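About Drullow Tire & Wheel

Welcome to Drullow! We're a family-run tire and wheel shop in Skirnomcombe, and we love cars. Small hatchbacks, work trucks, the old wagon your uncle left you — bring it in and we'll find the right rubber for it.

Johanna Danzer opened the shop with 2 bays and a secondhand balancer. She still works the front desk most mornings, and she can usually tell you your tire size before you've found it on the sidewall.
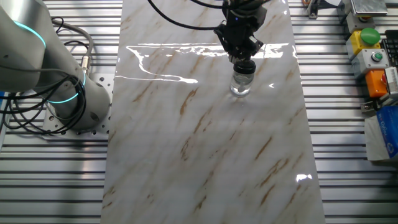
What we do

New and used tires, seasonal changeovers, balancing, alignment, puncture repair and wheel refinishing. We keep 50 tire models on the rack and can order most others overnight. October is our busiest month by far, so please book your winter set early!

We also store your off-season tires. 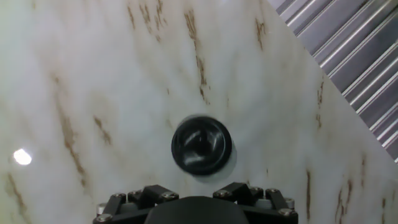

Every set gets a tag with your name, the mileage and the tread depth at each corner, and we'll call you if a pair is getting too thin for another season. Last year we changed 3,301 tires, and Beat Pfister would like it known that he did the big truck ones.

Who we are

Beat runs the bays. Rosalie Gisler handles alignments and anything with a strange wobble (she loves a strange wobble). Brigitta Stöckli looks after orders and the storage room.
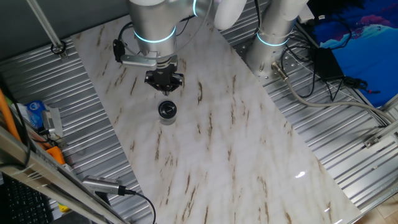
Photo: Ornoda

Marlies Mösli joined us as an apprentice and never left, and now she teaches our Cusi evenings, where new drivers learn to check pressure, read a sidewall and change a wheel by the road.

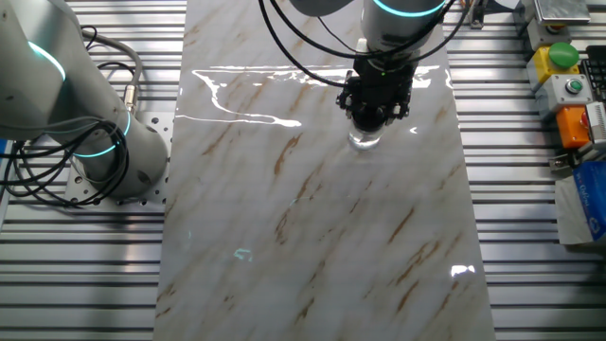 They're free and run for 30 minutes, starting at 6 p.m., with plenty of time for questions afterward. Bring your own car if you can — it's much more fun on the one you drive every day!

Stop by, call, or send us a message with your make, model and year.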